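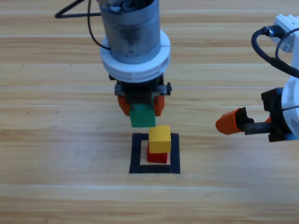
Task Planning and Shared-Space Control for a Two-Arm Block Stacking Cell

Final project report, Robotics Software module
Authors: Kanini Minja, Lorne Lachance, Nyokabi Tanui
Supervisor: Biljana Živković
Submitted: 2022-06-03

1. Purpose of the project

The project set out to write control software that allows two robot arms to work over one table without a fixed timetable for each arm. The test task is the building of a stack of coloured cubes inside a square marked with black tape. The arms and their drivers were already in use in the Jerdale teaching laboratory. The planner, the space-sharing layer and the logging tools were written by the authors.

2. Software structure

The software has three parts. The planner, named Momosow, receives the wanted order of colours and produces a list of pick, carry and place steps. The motion layer turns each step into joint paths. The third part, Hevano, decides which arm may enter the marked square.

Hevano treats the square and the air over it as a single resource. An arm must hold a token before its fingers cross the boundary. An arm without the token may move up to a waiting point outside the tape and must stop there with its joints held. In the stacking pose used for most of our tests, the upper arm carries a green cube over a yellow cube that stands on a red one, while the arm on the right waits with nothing in its grip.

3. Placing a cube

The place step is split into an approach, a slow descent and a release. During the descent the controller compares the motor current with a running average and stops when the difference passes a set limit. The first version used the commanded height alone. This was given up in February, as small errors in the table height were enough to push the lower cubes sideways.

Cubes in a stack are seldom perfectly in line. The planner therefore reads the position of the top cube again before each descent and aims at its centre. It does not try to straighten the cubes underneath — a correction step was drafted but was left out of the final version.

4. Testing

The planner was first run in simulation on 1,000 random starting layouts. It returned a valid list of steps for all layouts in which every cube could be reached. On the real arms, 134 stacking runs were recorded. The token was passed correctly in each of them. The remaining failures came from poor grips at the pick stage and from late position readings.

5. Known limits

The token covers the whole square, so an arm may wait when there is in fact room for both. Shabani Laizer has proposed dividing the space by height, and a branch with this change is kept in the project repository. It has been run in simulation only. The current limit must also be set again by hand whenever the fingers are replaced.

The source code, settings files and run logs are held on the Jerdale laboratory server under the project name Momosow.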